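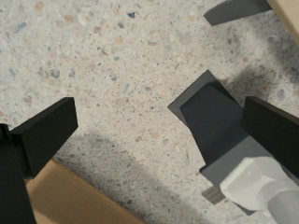
Fig. 4.1 Terrazzo floor seen from above, with chips of several colors.

Chapter 4
Floors That Get Walked On

Draft for reading group, Fri 17 May. Comments to Hongmei Song before the October printing please.

Start with the feet. A hallway in a school gets crossed thousands of times a week, mostly along the same two lines, door to stairs and door to toilets. Those lines wear first. The corners hardly wear at all. So a floor fails unevenly, and most of what's in this chapter comes out of that one fact.

Words you'll need: binder, aggregate, divider strip, topping, grind, seal. All in the glossary. Learn binder and aggregate now, the rest can wait.

4.1 What terrazzo is

Chips in a binder. Chips are the aggregate: marble mostly, also glass, granite, shell. Binder is cement or epoxy resin. Mix, pour, let it harden, grind it flat until the chips show, fill the pinholes, polish, seal. Pattern comes from the grinding. Before that you have a dull gray slab and a worried client.

Cement terrazzo is older. Needs a thicker bed, takes longer to cure, moves with the building and will crack if nobody planned the joints. Epoxy goes down thin, comes in nearly any color, cures fast. Doesn't like strong sun, some resins yellow. Outdoors, use cement.

Small chips read as one even tone from standing height. Large chips read as separate stones. Designers forget this all the time, they pick from a hand sample held close to the face and then look at the finished room from five feet up. Put the sample on the floor. Stand over it. Then decide.

4.2 Case: the Vimwood clinic

Ground floor, 1048 square feet, epoxy over an old concrete slab. Architect Qianru Xu, flooring contractor Deng. Budget tight, opening date fixed. The slab was tested for moisture at three points, all near the front, all fine. No test at the back wall where a drain used to run.

Within 12 weeks of opening there were blisters along the back wall. Small at first, then coin size. Deng cut out a strip and found damp concrete under it. Repair took 19 days with half the clinic closed. Mingxuan Wei, who wrote the report, put it in one line: test where the water was, and test again after rain.

Keep this case in mind, it comes back in Chapter 7 when we get to contracts and who pays. 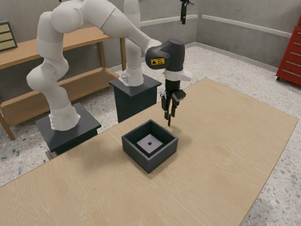
Can a wood surface be sealed with the same product used on terrazzo?
Usually a different product is needed. Wood swells and shrinks with the seasons, so its finish has to flex a little, and many stone sealers are made to soak into a mineral surface and will do very little for timber.

4.3 Cleaning, and how it goes wrong

Neutral cleaner, clean water, dry mop between. That's most of it. Acid eats marble chips and cement binder both, so no vinegar, no bathroom descaler. Strong alkali is slower but leaves salts behind and the surface goes cloudy. Wax builds up in the corners and turns yellow becuase people rarely walk there to wear it off.

Grit does more harm than water. A good entrance mat catches most of it. Esko Koivisto's rule for schools was six full steps on matting before bare floor, and he wouldn't sign off on less. Architects hated it. The floors lasted.

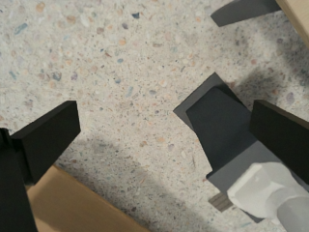

Fig. 4.2 Pale terrazzo with a dense mix of small dark specks and colored chips.

4.4 Before you go on

Find a terrazzo floor near you. Station, hospital, old bank, any will do. Look for the worn line, then for a corner that gets no traffic, and compare the shine. Sketch the divider strips if there are any. Note any cracks and wether they follow the strips or cut across.

Bring the sketch to the next class. 30 minutes is plenty. Section 4.5 takes up joints and movement, and you'll want your own cracks to argue about.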